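How I fold basketball uniforms so they survive the gym bag

My kid's team handed out the new uniforms in December, and by the second week I was sick of pulling a wad of red fabric out of the bottom of a bag every time there was a game. So I came up with a way of folding the whole set into one flat bundle, and I've been doing it ever since. It's quick, and you don't need a gadget or a folding board or any of that stuff.

What you need: one jersey, one pair of shorts, a flat padded surface or a table, and something to put the bundle in. I use a zip pouch from Udetti that I paid 4 dollars for, but a pillowcase is fine too!

Start with everything completely dry. I used to cheat on this and fold while the waistband was still a bit damp (it's always the waistband, that elastic holds water forever), and then the whole bag would smell by game time. Hang the set overnight if you can. 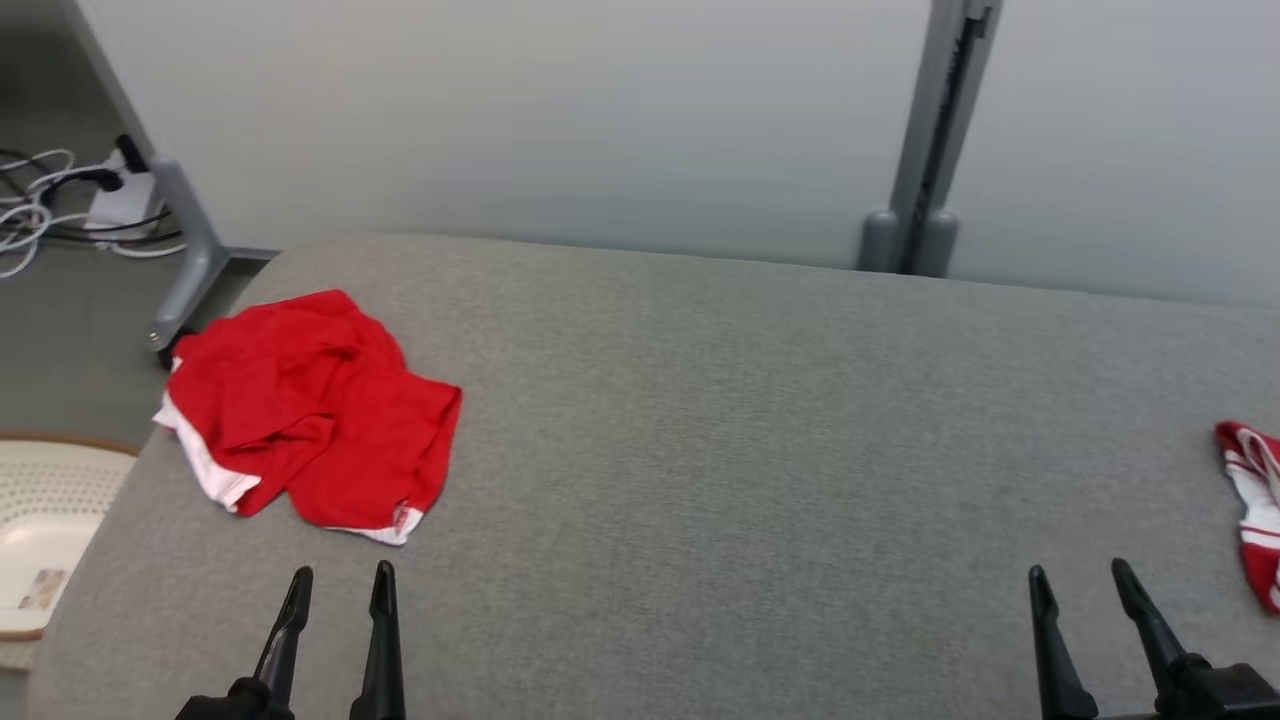
Shorts are the part most people mess up, me included, mainly because they're so slippery and wide in the leg. Mine usually begin as a bunched-up heap like the red one toward the back corner of the gray padded top, all loose folds with a bit of white trim poking out. Pick them up by the waistband, give them one good snap, and lay them down with the front facing you. Smooth from the waist toward the hems with the flat of your hand. Now fold one leg over the other so the hems match up, tuck in the pointy bit at the crotch so you have a rectangle, and fold the waistband down to the hem. Done. If your shorts have a drawstring, tie it in a loose bow first and keep it on the inside.

Now the jersey. Lay it face down, with the collar away from you. Fold the left side in to the middle, then the right side, so the edges meet along the center of the back. If it's a wide cut you may have to overlap them a little. Then bring the bottom hem up to just under the collar, and turn the whole thing over. The collar should be on top, nice and flat.

One thing about the lettering. I try not to put a hard crease through a big printed number, and if I can't avoid it I make a soft roll there instead of pressing it down. Horacio Barrientos, who coaches the younger group, rolls his entire set like a sleeping bag and swears by it, so there's more than one way to do this. 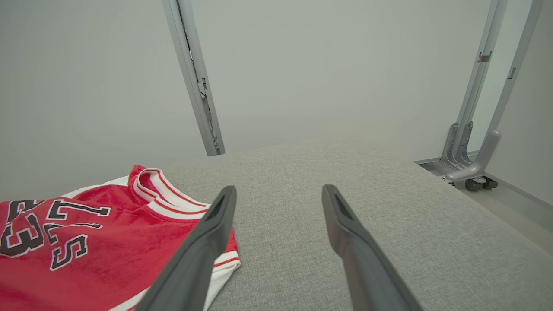
Can I iron a jersey before I fold it?

Check the care label first, and if it allows ironing, turn the jersey inside out, use the lowest setting with no steam, and stay off the printing completely. I mostly skip the iron and hang mine in the bathroom while somebody showers.

To put the bundle together, set the folded shorts on the back of the jersey and fold the jersey around them once. Slide it into the pouch with the collar end first so it comes out the right way up. Socks go down the side. Shoes go in a separate bag, please!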